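Home | Workshop | Grippers | Spares | Build notes | Contact

Fornell hand gripper, build page
Posted in January by the Pilside workshop

The Fornell is a pair of hand-held grippers you build yourself, and it's my favourite thing to have come off our bench. You hold one in each hand, do an ordinary job with them, and the recording gives your robot arm something to learn from. We started with a single Tekitz arm and no budget to speak of, and the grippers have become the bit everyone wants to try first!

The kit comes as 34 printed parts plus a bag of screws, and you'll want 2 full sets if you're working with both hands (do build both, one-handed practice gets dull quickly). The fingers are plain dark blocks with a soft pad along the inner face. Print them solid. Mine were hollow the first time and they flexed as soon as I squeezed anything heavier than a sponge.

Pads are the part that wears. Check the top edge before a long session, and when it starts to fray or lift, peel the whole strip away and clean off the old glue before you put a new one on. I've tried three sorts of rubber and the Beltrán sheet is the one I keep going back to, mostly for how neatly it cuts. One sheet does several pairs if you're careful with the knife.

For a first task, go for something from the bathroom shelf. A mug, a toothbrush and a tube of toothpaste will keep you busy all evening: tall thin things, a handle to work around, and a tube that never wants to stand where you put it. Hold the mug steady with the left gripper and keep the right one free for everything else.
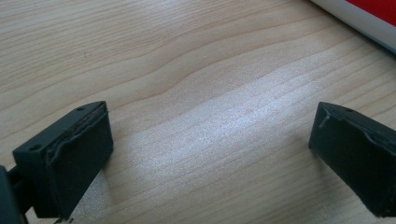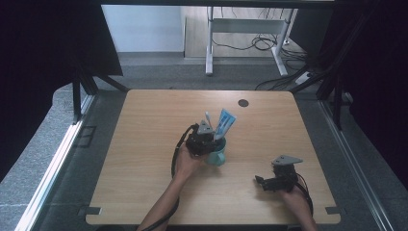
Leave plenty of slack in the cables. I route mine back towards my elbows and off the near side of the table, and it took me far too long to work that out. Clip your tabletop down as well, you lean on it more than you think.

Our practice folder has 1742 clips in it now, and the first 800 are dreadful (I still love them). The print files are at revision 2. If you're on the older ones, only the fingers have changed, so you can keep your handles and swap the rest in an evening.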